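Section 7. Setting up the two-part sorting bin

Before you start. Check the bin is the Worndale pattern, with the fixed divider. The Pludport one has a loose divider and its own sheet, don't use this one for it.

1. Clear the table. Wipe it down, let it dry.

2. Set the bin flat, narrow compartment to the back, big one toward you. Rocks? Shim under the low corner, card is fine.

3. Feel along the rim with a glove on. Any burr, file it off now.

CAUTION: Sheet metal edges cut. Gloves for lifting, both hands, every time.

4. Check the floor of the front compartment for grit. Brush out, don't blow.

5. Get the bars from the Arine tray. Order no. for spares is 362, bars come in boxes of 100. Only open one box at a time.

6. Put the bars in the front compartment. Lay them down, don't drop them. No stacking.

Note: no need to line the bars up. Mixed angles are what you want for sorting practise.
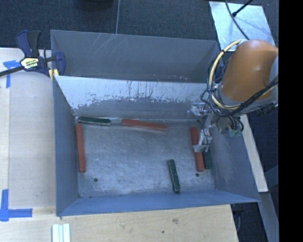

Loading for the first run is three of each color, all in the front, back compartment left empty. Keep it to that till the first run is done, then add more if Saulius Org signs off on it. Reddish-orange and dark green only, no other colors from the tray. Bars can sit right up against the foot of the divider, thats OK. Chipped and streaked marks low down on the divider are OK too, scuffs on the floor same. A dent you can feel is not. Swap the bin and tag the old one for Eglītis.

7. Write the bar count on the bin card before moving on to section 8.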